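Looking after cards and passes at the desk

Plastic cards wear out mainly through bending and scratching. A pass carried loose with keys will mark within weeks, and the photo goes first. The points below apply to work passes, library cards and membership cards of the usual size.

Cleaning. Wipe both faces with a barely damp cotton cloth, then dry at once. Avoid nail varnish remover and scouring cream. Stubborn marks usually lift with one drop of washing-up liquid on the cloth. Keep water away from any slot or punched hole.

Handling. Hold the card by its edges and keep fingertips off the printed side. Do not flex it to test whether it is still sound. 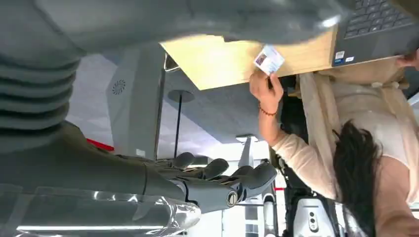
A white card with a small photo and blue-tinted print, held over a light wooden tabletop.

Storage. Give cards one fixed place on the desk, away from the mug and the radiator. A shallow tray lined with felt will do; the Prustero tray we use holds 44 cards upright. Cards with a magnetic stripe should not be kept next to magnetic clasps or speaker magnets.

Sleeves. Rigid sleeves last longer than soft ones. Soft vinyl can stick to the print in warm rooms, and cards issued before 2006 seem most prone to it. Change a sleeve when the corners split.

Old cards. Cut across the photo, the number and any chip, and put the pieces in 2 separate bins.

See also: Labelling desk drawers; Removing sticker residue from wood.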